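The Lehner Low Bookcase in Honey
Open shelves, a generous top and a good solid plinth
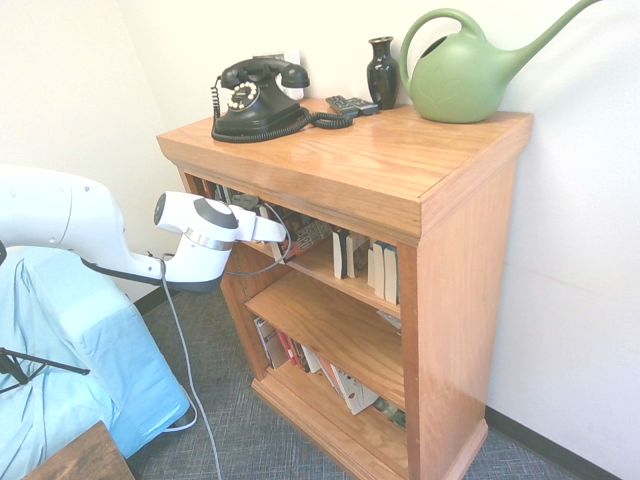
Reading time: 4 minutes

Most of us buy a bookcase for the books and then find that the top of it becomes the busiest surface in the house. The Lehner was drawn with that in mind. It is low enough to use as a sideboard, deep enough to take the things you reach for every day, and finished on top with a gloss that lets the grain show along the whole length. We have sold it at Vindgate for several years now, and it is still the piece that customers write to us about most often (usually to ask whether we can make them a second one to match, and yes, we can!).

The colour

We call it honey and we think that is a fair name for it. It is a light, warm wood colour, happy against a plain white wall and forgiving with most floors. Wood is wood, of course, and the grain on yours will be its own. If you are trying to match a table or a pair of chairs you already have, do ask us for a sample before you order. We send them out free, wrapped in a bit of card, and you are welcome to keep yours as long as you like while you carry it from room to room and look at it by lamplight.

The top

The edge of the top is slightly thicker than you might expect and comes out a little beyond the front and the side. It gives the piece a finished look from the corner of a room, where you see the front and the end panel together, and it is a pleasant thing to rest a hand on.

As for what goes on it, that is your affair, but a fair-sized watering can will stand quite comfortably at one end with a telephone at the other, even an old rotary one with its long curly cord, and there is still space between them for a small vase and the remote controls. We are very fond of a dial telephone on a Lehner. A black one looks especially handsome on the honey, and so does a sage-green can, which many people would hide in a cupboard and which we would always leave out where you will remember to use it.

A word about water. The gloss will cope with the odd splash if you wipe it up fairly soon with a soft, dry cloth. Please don't leave a wet can or a dripping plant pot standing on it overnight. A cork mat or an old saucer does the job perfectly well, and we sell a plain round mat, the Nerkton, if you would like one that goes with the wood.

The shelves

The front is open, with an upper shelf just under the top, a middle board, and a bottom shelf sitting above the plinth. The upper shelf is where paperbacks and ordinary hardbacks tend to end up, as they are easy to see and easy to pull out. Tall picture books and atlases are better lower down, with the heaviest on the bottom shelf, where they help to keep everything steady. If you have a half-full row and the last book will keep leaning over, the small Urkska bookend is the one we use ourselves.

There are no doors and no drawers. We are asked for doors every January, when everybody is putting things away, and we have thought about it more than once, but we like being able to see the spines and we have left it as it is.

The base

The Lehner stands on a plinth, so there are no legs to wobble and no dark gap underneath for pencils and socks to vanish into. On thick carpet, give it a few days to settle before you fix it to the wall. If your skirting board is a deep one the bookcase will stand slightly forward of the wall, which is handy for letting a cable run down behind, though some people prefer to have the skirting trimmed.

Size and weight

Height: 73 cm
Depth: 30 cm
Weight: 20 kg before you put a single book in it
Finish: honey, gloss top
Shelves: open front, three levels
Fixing: wall strap and screws supplied

It is almost 700 in pounds sterling once you have added delivery and the wall strap, and we know that is a good deal of money for a bookcase. If you are unsure, ring the shop and talk it over with us. We would much sooner spend a quarter of an hour on the telephone than send you something that doesn't suit.

Delivery and putting it in place

It comes in one piece, already made up, so please measure your doorways and the turn of the stairs before ordering. Two people can carry it without too much puffing. Lift it from underneath and not by the edge of the top, and have a blanket ready on the floor in case you need to set it down halfway. In a corner, leave a finger's width at the side so that you can get a duster in.

Looking after it

Dust with a dry cloth. Once in a while, a barely damp one followed straight away by a dry one will take off finger marks and the rings that cups leave. No spray polish, please, and nothing gritty. Felt pads under telephones, vases and lamps will keep the gloss nice, and a sheet of them is tucked into the packet with the screws.

Page last updated Monday, March 29, 2021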